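Progress report, second period
Project: Teaching by demonstration for small-parts handling
Prepared by the project team at Arkberg for the Trutelmont fund
2022-09-24

1. Where we are

In the first period we built the simulated workstation and agreed with Trutelmont on the list of tasks. In the second period the work was almost entirely the recording of demonstrations. The plan asked for 2,000 demonstrations by the end of the period. We have recorded 1,821 which pass our checks. The difference comes mainly from the weeks in which the remote control link to Skurkville was slow, and operators there could not work in a comfortable way. The link is now repaired, and we expect to reach the planned number in October.

A further 287 demonstrations were recorded but rejected, and they are not included in the number given above. Most were rejected for one of two causes: the operator closed the gripper before it was in position, or the recording stopped before the block was released. We keep the rejected recordings in a separate folder, as agreed, because the partners at Pakzad wish to study them.

2. How the demonstrations are made

The operator holds a hand controller and moves the simulated arm directly. Opening and closing of the gripper is on the trigger. During the work the operator sees mainly the view from the wrist of the arm, looking along the fingers to the table. A second view from the side is available on a smaller screen, but we observed that experienced operators look at it seldom.

All tasks of this period use small colored blocks. The basic task is to pick one block which is named at the start and bring it to a given place. The more difficult task has two blocks near each other, and the operator must take the right one without pushing the other. This second task has cost us the most time. When the blocks lie at an angle, the operator must first turn the wrist so that the fingers meet the long sides, and new operators often forget it.

The shadow of the arm was a matter of discussion in the team. We decided to keep it switched on. It makes the picture darker in some places, but it also gives the operator a feeling for the height of the gripper, and it will be present in any real workplace too.
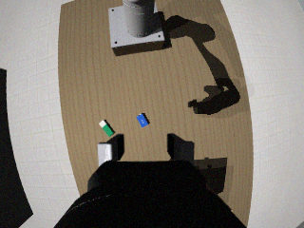 Pakzad, after reading our draft of this section, remarked that with the fingers fully open there is little free space between neighboring blocks, and that an operator who comes down straight will sooner or later touch the wrong one. They asked if we could let the operator set a smaller opening before going down. They also wished to know if the wrist view alone is enough to judge depth, or if we should require the side view for the final approach.

We find the first proposal good and have already made the change in the controller software. A half press of the trigger now holds the fingers partly closed. It is too early to give numbers for it. On the second point we prefer to wait. If the side view becomes obligatory, the recordings made until now will be different in style from the new ones, and we do not want to mix two styles in one set without a clear need.

3. Training on the recordings

A first model was trained on the basic task only. It reaches the block reliably when the block lies near the middle of the table. Close to the base of the arm it is weaker, and sometimes it stops above the block and does not go down. We looked into the recordings and found that our operators rarely had blocks in this area, so the model has seen too few cases. The program that places the blocks at the start was corrected, and new recordings cover this area also.

For the task with two blocks we have no trained model yet. We will start it when the planned number of demonstrations is complete.

4. Operators

We have 3 trained operators, all working part of the day. The training of a new operator takes longer than we wrote in the proposal. To learn the controls is easy, but to produce smooth movements without long pauses needs more practice. Pauses are a problem for us, as the model learns them too. We have written a short guide for this, and it can be sent to Trutelmont on request.

5. Budget and changes

The spending is within the plan. We ask for permission to move the unused part of the travel money to operator hours in Skurkville. The total stays the same.

6. Next steps

In October we will complete the recordings, test the new trigger function with all operators, and begin the training for the two-block task. The transfer to the physical arm at Arkberg remains planned for the next period. We would be thankful to receive the answer on the budget question before the recordings are finished, so that the operator hours can be reserved in time.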